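Department > Student Work > Project Reports > Compilers and Tools

Overview Reports Source Code Contact

We use cookies to remember your settings. Accept Manage

Ruritz: A Small Pascal-Style Language for Device Scripts

Project report, submitted 4th June

1. Background

Ruritz is a compiled scripting language with Pascal-like syntax. It was written as a replacement for the macro files used by Zorkport, the control program on the lab's bench machines. Zorkport macros have no types and no local variables. A misspelled name is treated as a new variable with the value zero, and the mistake shows up only when the script runs.

The project set out to catch such errors at compile time while keeping the existing Zorkport runtime unchanged. A second goal was to keep the compiler small enough to be read by one student in a week. Wirth-style single-pass design was chosen for this purpose.

2. Language

The language has 21 reserved words. There are four basic types: integer, real, boolean and string. Records are supported, and arrays have a fixed size known at compile time. Pointers and user-defined generic types were left out.

All variables must be declared before the first statement of a block. Nested procedures are allowed and may read the variables of the enclosing procedure. This made the symbol table harder to write than planned — scope handling was rewritten twice in February.

Units are checked by name only. A value declared as mm cannot be assigned to a variable declared as deg without a cast. The check costs nothing at run time, as unit names are dropped before code is generated.

3. Compiler

The scanner and parser are hand-written. The parser uses recursive descent with one token of lookahead, except for assignment and procedure call statements, where the symbol table is consulted to decide between them.

Code is generated for Mulleck, the stack-based virtual machine already present in Zorkport. Mulleck has 50 instructions, of which the compiler uses 38. The unused ones deal mainly with string formatting. Forward jumps are written with a blank target and patched when the end of the block is reached.

Error recovery is basic. After a syntax error the parser skips to the next semicolon or END. One missing BEGIN can still produce a long list of false messages.

4. Testing

The test set contains 80 short programs. Each is compiled and run, and the output is compared with a stored text file. Nine programs fail in the submitted version. Six of these involve records passed by value, where the copy is made one word too short. The other three depend on real number formatting in Mulleck and were not looked into further.

Existing macros were also translated by hand.
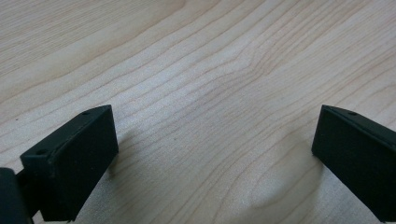
Figure 1. Gripper fingers in the open position over the tabletop.

In one translated routine the compiler reported two undeclared names. Both were spelling mistakes carried over from the macro file.

5. Remaining Work

The Shetty editor plug-in highlights keywords but does not yet show compiler messages on the right line when a file uses tabs. The record copy fault should be fixed before the compiler is used for new scripts. A separate pass for constant folding was started and is kept in its own branch — it is not part of this submission.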